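Re: [bench-budget] arm spending for October

Halima Waweru wrote:
> What do we need to buy before the Debnath job starts?

My list, cheapest first:

1. Fingertips. Two spare pairs. Loose rice is small stuff for the black ones.
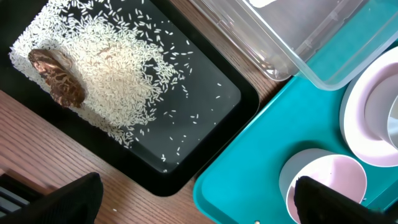

2. Trays. Two more black ones from Nurness — rice gets its own.
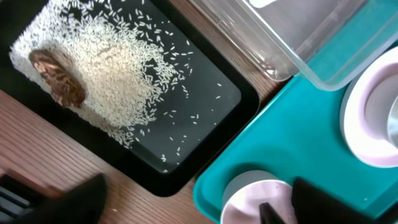
Gilberto Grajales asks whether the Dutis quote covers shipping. It doesn't.

3. Dish rack. Keep the gray one. 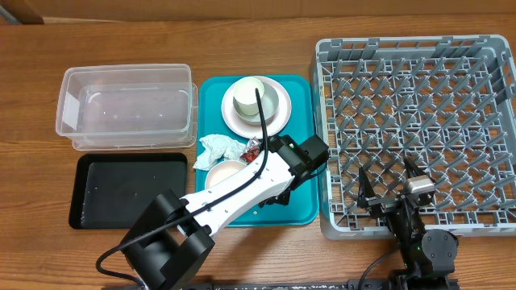

Cables can wait until the Cuvine invoice is paid.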